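Flusley Community Garden and Seed Library
Minutes of the end-of-year general meeting, December 28, 2023
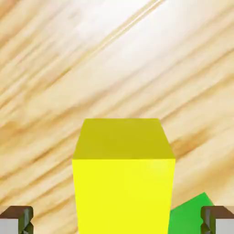 Meeting opened at 6:30 pm in the supper room, Stultside Hall. The chair welcomed everyone and thanked them for turning up in that funny week between Christmas and New Year. 36 members signed the book, which is a wonderful turnout for the season! Apologies were read and accepted. The chair acknowledged the Traditional Owners of the land on which the garden grows.

1. Minutes of the previous meeting

The September minutes had been emailed out and were also pinned up in the shed. One correction: the bed put aside for bush tucker plants is the long one beside the Tsikata Street fence, not the short one near the tap. With that fixed, the minutes were accepted. All in favour.

2. Matters arising

Tap washer. Replaced in October and holding beautifully. No more soggy path.

Shade cloth. The new cloth went up over the seedling tables the weekend before the first really hot spell, so the timing could hardly have been better. The lettuce seedlings have never looked so good this late in the year. One corner has already pulled its eyelet and needs re-tying. Two members offered to do it on Saturday morning and will bring their own ladder.

Key to the back gate. Still sticky. Graphite powder has been tried. A new lock will be priced and brought to the next meeting.

3. Seed library report

This was the big item of the night and the meeting was very happy to let it run over. The seed library has now lent out 3770 packets since it opened its drawers, and the catalogue lists 109 varieties, every one of them grown and saved within cycling distance of the hall. There was spontaneous applause.

Most borrowed this year were the climbing beans, followed by the yellow zucchini and then (a surprise to several growers) the old curly parsley. Returns have been strong for beans, peas and lettuce, and patchy for anything in the pumpkin family. The seed librarian reminded everybody that pumpkins and zucchinis cross very freely with their own kind, and that seed from a garden with two sorts flowering at once will give you a lucky dip. Lucky dip seed is still welcome! Please just write "may be crossed" on the packet so the next person knows what they're in for.

A member asked how dry bean seed should be before it comes back. Answer: dry enough that a fingernail won't dent it. If in doubt, leave the pods hanging in the shed another fortnight. Another member has been finishing hers on a flyscreen laid over two chairs on the veranda and recommends it highly.

There was a lively discussion about envelopes versus jars. Envelopes are cheap and easy to file, but weevils got into one drawer in autumn and we lost the broad beans from two seasons. Jars keep the weevils out and look terrific on the shelf, but they take up room we haven't got. It was agreed to move peas, beans and corn into jars, and keep the small seed in envelopes. Members are asked to save clean jam jars with good lids. Please soak the labels off at home.

Moved that the seed library buy a second set of drawers if a decent one can be found secondhand. Seconded. Carried.

4. Sivedine plum grafting day

The grafting day in September was a cracker. Scion wood came from the old Sivedine plum behind the hall, which everyone agrees is the best jam plum in the district, and the tree is getting on, so it is a great relief to have young ones coming along. Most of the grafts have taken and are putting on strong growth. Those who took trees home reported in: one has made shoots as long as an arm, one was eaten by a possum and has bravely come again, and one was put in the ground too early and is sulking.

Reminder to all who have a grafted tree: rub off anything that shoots from below the join, and loosen the tape before it bites into the bark. Autumn will be soon enough to plant out.

The meeting was unanimous that we should run it again next year. Suggestions included adding an apple table, having more sharp knives on hand, and starting with a practice go on willow prunings so that beginners can relax and make a few messy cuts first. A box of bandaids will be bought either way.

5. Compost

The hot bay has been running brilliantly and the last batch was ready in nine weeks. Thank you to everyone who has been turning it before work. The café on the corner is keen to keep giving us its coffee grounds through January, and we need someone to collect while the regular person is away. Three hands went up, so a roster has been started on the shed door.

Please, no more citrus peel by the bucketful in the worm farm. A little is fine. The worms have made their feelings known and there was an escape.

6. Summer watering

The roster for January is full apart from the last week. Early mornings are preferred. The drippers on beds one to 4 are on the timer and don't need hand watering unless the mulch is dry to the second knuckle. On days of total fire ban or extreme heat, nobody is expected to be down there in the middle of the day, and the beds will cope if they are soaked the evening before.

A member asked whether we could trial wicking beds. There was a great deal of enthusiasm for this. One will be built from the old bathtub as a test, with tomatoes in it, beside an ordinary bed planted the same day with the same seedlings. Results to be reported in autumn. Small wagers were placed in tomatoes.

7. Money

Balance read out and accepted. Plant stall takings were up on last year, mainly thanks to the basil. The council rebate on the water tank has arrived at last. Plot fees are due by the end of February and may be paid in two halves by anyone who would like to. Just have a quiet word at the sign-in table.

8. Other business

Tomato tasting. To be held under the big pepper tree once enough varieties are ripe, probably late February. Bring three fruit of each kind, a knife and a chopping board. Salt and bread provided.

School visit. The grade three classes would love to come in first term to sow sunflowers. Warmly agreed. Members with current working with children checks, please put your name on the sheet.

Blue-tongue lizard. Seen again behind the rhubarb, looking very well fed. No snail pellets anywhere in the garden, please.

Lost property. One left-hand glove, one lunchbox lid, a very nice pair of secateurs with red handles. All on the hook in the shed.

9. Next meeting

Second Tuesday in February, 6:30 pm, same room. Seed swap from 6 pm for early birds. Please bring a plate.

Meeting closed at 8:05 pm, followed by apricot slice and the last of the Christmas cake.

Actions
Re-tie shade cloth: shade cloth pair, Saturday
Price new gate lock: shed group
Save jam jars: everyone
Look for secondhand drawers: seed library
Clean out bathtub and find a tap fitting: wicking bed group
Fill last week of January watering roster: see shed door
Reply to school with possible dates: secretary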